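The Gosling diary: folding on a bed

Welcome to the Gosling page! Gosling is my home build, put together in the evenings at Conska, the shared workshop down the road, and then carted back to the house for the soft stuff. The goal is a gripper and a bit of software that can fold a T-shirt without me swearing at it.

Picking up 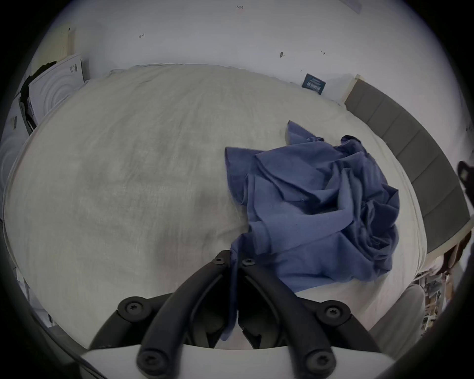
I've printed the fingers 2 times now and the second set closes much more evenly – the first pair crossed at the tips and pinched nothing. Still fiddling with the joint screws, mind you. Too tight and it all goes stiff!

Half flat, half heap

One side in a tidy rectangle, the other still a lump with the sleeve somewhere inside. Sleeves are my nemesis.

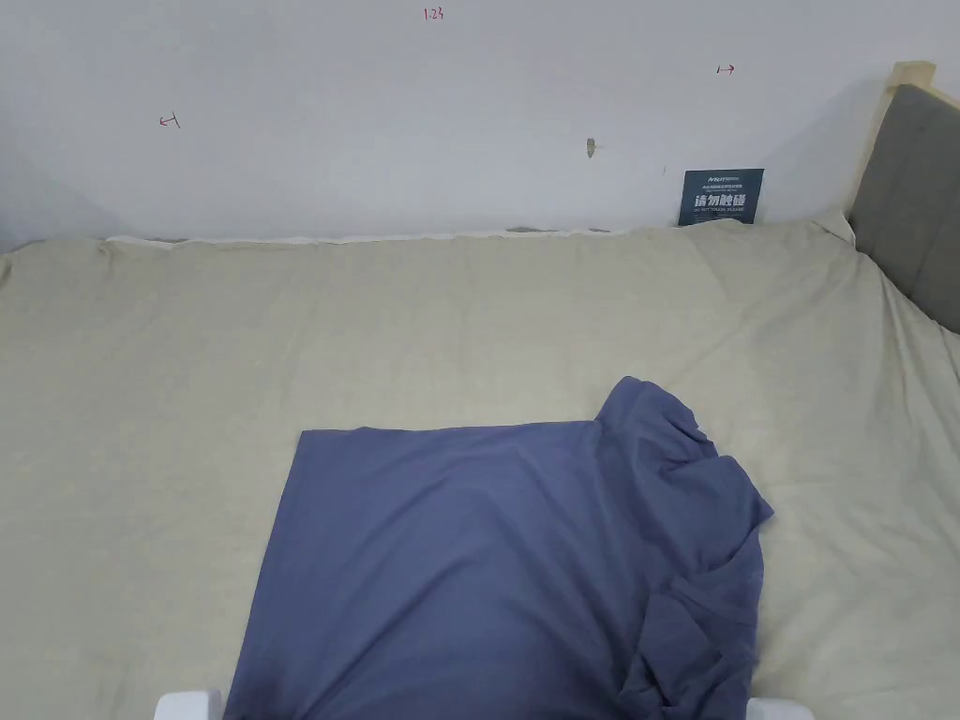 Next up

Towels in May, then (gulp) a shirt with buttons.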